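Narngate Music Board > Gigs and Tours > Soliman at the Narngate Hall, who's going?

tinpress
Joined the board in June
Sep 4, 2021

Tickets went up this morning for Soliman at the Narngate Hall. Capacity is 1000 with the balcony shut. I've got two and will probably drive up with my sister. Who else is in? And does anyone know if they're doing the first record in full or if that was only the city shows?

lowtom_k
Got one in the stalls. The venue page says "an evening with", so no support, and usually that means two sets. I'd be surprised if they did the whole first record. They dropped half of it from the setlist years ago and the drummer has said in interviews he can't stand side two.

bramblewire
I'm in, but only just. $162 a ticket after the fees. I remember paying a bit more than the price of a parma and a pint to see them in the back room at the Vekora, and they played longer.

tinpress
$162? I paid $143 each.

bramblewire
Centre block. The $143 ones are the sides and the back. Then you get the "service and handling" on top for a ticket they email to you.

oldgatefold
Side block is better anyway. The PA at the Hall is hung wide and in the centre you get a hole in the middle where the vocals should be. I've sat everywhere in that building except the lighting box.

lowtom_k
Disagree. I was dead centre for the orchestra show and the sound was good. It depends on who's mixing.

oldgatefold
An orchestra isn't going through the PA in the same way. Go to a loud band there and report back.

petrolstation
My issue is that it's seated at all. Who wants to sit down for Soliman? Half those songs were written to be played to people falling over each other. If I wanted to sit and nod along I'd stay home with the record on.

marlowe_st
Some of us are 50 and have knees. I'm very happy it's seated. I stopped going to standing gigs because I'm short and I spent every one of them looking at a bloke's shoulder blades.

petrolstation
Fair enough, but they could do what other tours do and have the floor standing and the tiers seated. Everyone gets what they want.

marlowe_st
The Hall's floor seats are bolted down. It's not the band's choice.

petrolstation
Picking the Hall was the band's choice.
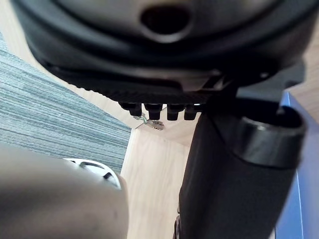 3 min read

Skodeo write-up of the new Soliman record, pasted in by dubplate_dan so people don't have to sign up:

"The fourth Soliman album sounds like a band who have stopped worrying about radio. The guitars are lower, the drums are drier, and the singer has finally let somebody else near the harmonies. The opening run of three songs is the best thing they have put down since the debut. After that it sags. The long piece that closes the first side has one idea and plays it for nine minutes, and the ballad after it would have been a B-side in the days when there were B-sides. It picks up again with the last two tracks, recorded live in one room, with the count-ins left on. If they tour with this material and leave the old singles at home, go."

dubplate_dan
I think that's about right, except for the closer on side one. I love that song. It took me a few goes.

bramblewire
"Leave the old singles at home" is easy to say when you're on the door list. I'm paying $162 and I'd like to hear at least a couple of them.

lowtom_k
Skodeo gave the last one a bad review for sounding too much like the old singles, so they can't complain this time. I don't mind the nine minute one either. It's a proper headphones song. Not sure how it goes over in a hall.

tinpress
I've only heard the first single and it didn't do much for me. The bass is buried. Is the whole album mixed like that?

oldgatefold
The stream is worse than the vinyl. The vinyl was cut from a different master, and you can hear the bass player on it. Get the black pressing if you can, as the coloured one is noisy on the first track of each side. I returned mine and the second copy was the same.

petrolstation
Every record ever made, oldgatefold will tell you the other pressing is better.

oldgatefold
In this case it is.

marlowe_st
I have the coloured one and it plays fine. A bit of crackle in the lead-in and then nothing.

tinpress
OK, I'll listen to the album properly before the show. Back to my first question, has anyone seen a setlist from the city nights?

dubplate_dan
I went to the second one. From memory they opened with the first three off the new album, in order. Then a mix of albums two and three. After the interval it was mostly the debut, but not in full and not in order. They skipped the two songs everybody skips. The long one was the last song before the encore and it was louder than anything else in the night. Encore was two singles and a cover I didn't know.

lowtom_k
That's a better set than I was expecting. How long all up?

dubplate_dan
A bit over two hours not counting the break. The interval was long because the bar queue was ridiculous. If the Hall only opens the downstairs bar it'll be the same.

bramblewire
That's cheered me up slightly. Still too much money.

petrolstation
Did people stay in their seats?

dubplate_dan
For the first half, yes. By the encore the front rows were up and security left them alone. Behind them it was a mix, with a bit of grumbling from people who couldn't see.

marlowe_st
That would be me grumbling.

petrolstation
Right, I'll have a look at what's left then. Side block, near the front, if there is any.

lowtom_k
There were a few in the left block when I checked at lunch. The right side had almost gone. Don't buy from the resale sites, they're already asking double and the Hall checks names on the door.

tinpress
Is parking still free behind the library after six? The council site has two different answers on it.

marlowe_st
It was last time I went. Get there early though, the gate end fills up and then you're walking up from the river.

tinpress
Thanks. Will aim for half past five and get some chips first.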